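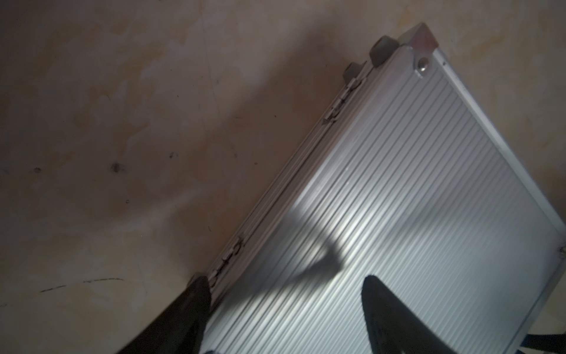 Workshop tips: trying out two grippers before you pick one

Posted March 2022 by Mpho Naidoo, in Bench and Garage

I get a lot of mail asking which gripper to buy for a small home arm, and my answer is always the same: try two on your own stuff, on your own bench, and write down what happens. For me that was the Veluvar, which has long tapered fingers, and the Kasten, which has short square ones with softer pads. Both went on the same arm with the same Korer controller, and I kept at it on and off for a couple of weeks (my dinner got cold more than once). These are the tips I wish I'd had taped to the wall before I started.

Test on ugly things

Everybody starts with foam blocks. Foam blocks are lovely! Any gripper on earth can hold a foam block. Go find the awkward stuff in your garage instead: a paint can with a dented rim, a bag of screws, a metal case with a ridged lid. I learned more from an aluminum case in one evening than I did from a whole box of foam. The ridges on the lid matter a lot, so try your fingers running along them and then across them, and give each direction its own line in your notes. On mine the Kasten pads liked going across and sulked going along.

Stay off the hinges

If the thing you're grabbing has hinges, treat that side as hands off until you know your arm well. Hinges stick out a little, and so do rubber feet, and a finger that comes in sideways will find them every time. I come down from above, stop short, look, and then close.

Where to put the wrist camera

Mount it so you can see both fingers and a good piece of whatever is between them and around them. My first mount was too low and all I got was finger. Raise it a bit, tilt it down, and check again with the fingers wide open and then all the way closed, because they can swing right through your view.

Shiny metal is a pain. Bare aluminum will throw a bright patch back at the camera, and the gripper drops its own shadow on the lid on top of that. Two things helped me:

Move the lamp to the side and bounce it off a white wall or a piece of poster board.
Lock the exposure once you like it, so it doesn't hunt every time the arm moves.

A blotchy old benchtop is fine for testing, by the way. I tried a clean white sheet under everything for a few days and it just gave me more glare.

Set the speed low and leave it there

The Korer lets you type in any speed you want, which is dangerous in my hands. I ran every comparison at 300 and saved 700 for showing off to my brother-in-law. If you change the speed halfway through, start over with both grippers. I know, I know. I had to throw out a whole evening of notes over this.

Same goes for closing force. Pick one setting and use it for both.

Keep a dumb log

Mine is a spiral notebook. Each try gets the object, the gripper, which way it came in, and one word: held, slipped, or missed. I did 89 tries with each gripper and I could already guess my winner by the halfway mark, but the log caught something I'd have sworn wasn't true. The Veluvar missed a lot more when it came in from my left. It was a loose screw on the wrist plate, so check those before every session.

Loose straps and cables

Tie them down or move them out of reach. Anything floppy near the work can get pinched and dragged along with the object, and then your result is about the strap. Velcro ties every hand's width along the arm cable work well, with a bit of slack left at each joint.

So which one did I keep?

The Veluvar, for now. Those narrow tips get into places the Kasten can't, and most of what I pick up is box-shaped with not much room next to it. If I were sorting fruit or handling glass jars I'd go the other way. The Kasten is in a drawer with its screws in a labeled bag, and I plan to give it another go when I get new pads.

A reader in Matorthorpe asked if you can swap fingers between the two. I tried. The holes don't line up, and I wouldn't drill them.

Next up on the bench: cleaning finger pads without ruining them. Dish soap yes, brake cleaner no.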